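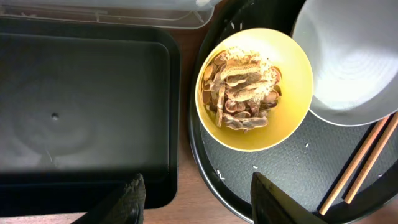 Peanut shells in compost, yes or no?

Jitska
posted 8 Jul 2020

We go thru a LOT of roasted peanuts in this house and I'm sick of tossing the shells in the trash. After last night's snack the yellow bowl was piled up again, shells plus those reddish brown skins, rice grains all over the black tray too. Can all of it go in my compost bin? It's a small plastic one, 30 gallons, sits by the back fence. Mostly coffee grounds and lettuce in there now. Peanuts are the salted kind if that matters. Also does the rice have to be picked out first, or who cares. Don't want rats. Neighbor had them in February and it was a whole thing.

Nirkus

Shells are fine. They count as browns, same as dry leaves, and with all that coffee you need browns anyway. Couple things tho

Crush them first. Whole halves take forever, mine were still sitting there a year later looking brand new. I put them in an old pillowcase and step on it. Rolling pin works too.

Get them damp before they go in. Dry shells just shed water. I soak mine overnight in a bucket and dump the water down the drain, gets a good bit of the salt off too. A bowl or two of salted shells now and then won't hurt a bin that size, I just wouldn't do it every day.

Skins are no problem, they're thin and go fast. Few grains of rice, leave them in, bury everything under 6 inches of the wet stuff. A whole pot of cooked rice is differnt, that does bring rats. Check for whole nuts somebody missed, rats love those way more.

If the bin can get up to 145 degrees in the middle it all breaks down quicker but a little plastic one probably won't. Still works, just slow.

Skalska

I use them as mulch, no composting. Unsalted only. Squirrels dug up every pot the first week so maybe not lol

Villanueva

what Nirkus said about soaking. Also if anyone near you has a peanut allergy don't put the finished stuff in a shared garden bed, I'd ask first. And check the lid on your bin closes tight, mine didnt and I had raccoons.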